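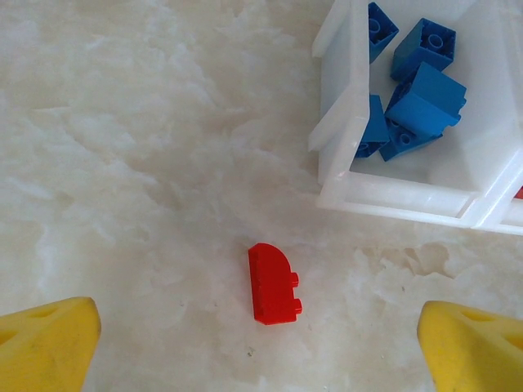
## Ticket: label printer skips every other label

**Opened by:** Arash Akbari, Himidstead stockroom
**Status:** waiting on part

Printer feeds one good label, then one blank. Started in February after we changed from the 500 roll to the 200 roll. Same fault from both PCs.

**Tried so far**

- Power cycle, no change.
- Gap sensor recalibrated – good for 27 labels, then blanks again.
- Driver removed and reinstalled.
- Old 500 roll put back. Prints fine. 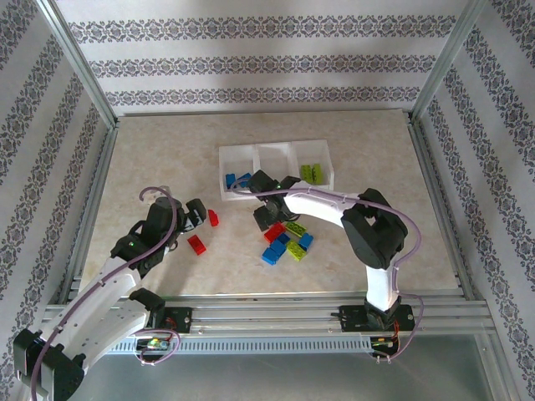
*Three-part tray, blue bricks left, green right.*

**Update, 3:40 pm**

Pacheco support says the 200 roll has a narrower gap and the sensor on our model may need replacing. They are sending one. Label length in the Undell template was also wrong, now fixed.

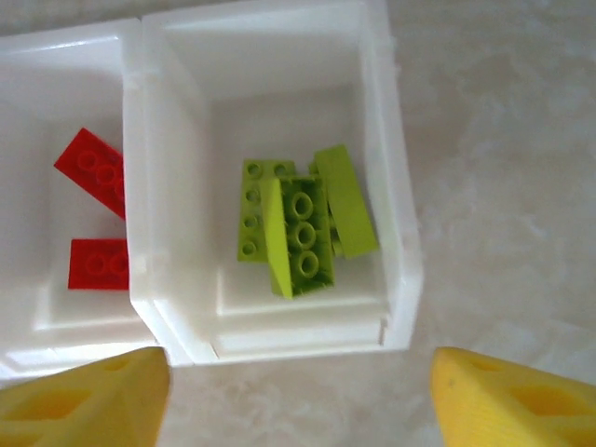

Reprints are the remaining problem. The job log shows 1780 labels sent, and I can't tell which ones came out blank. Until the sensor arrives, please keep checked and unchecked stock in separate bins. Two white ones pushed up side by side will do, checked on the right. Do not clear the print queue.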